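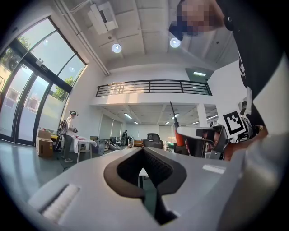
Roller blinds or film for a wall of glass?

Our shared workroom has glass from floor to ceiling down one long side. There are trees outside but by mid-afternoon in July the tables are still too bright to work at. The back windows already have grey roller blinds. Should I match them or put film on the glass?
Asnakech Zeleke

Match the blinds. Film won't help much with low sun and you can't lift it on a dull day. Check which way the doors open first — a blind fixed above a door needs to clear the handle. Ours were 470 for the lot, fitted.
Dodis

film is cheaper, get film

Poon

I'd do both: film on the upper panes, blinds lower down. Measure each pane separately, as ours differed by 8 mm from one end to the other. Move any boxes away from the glass before the fitter comes.
Zutitz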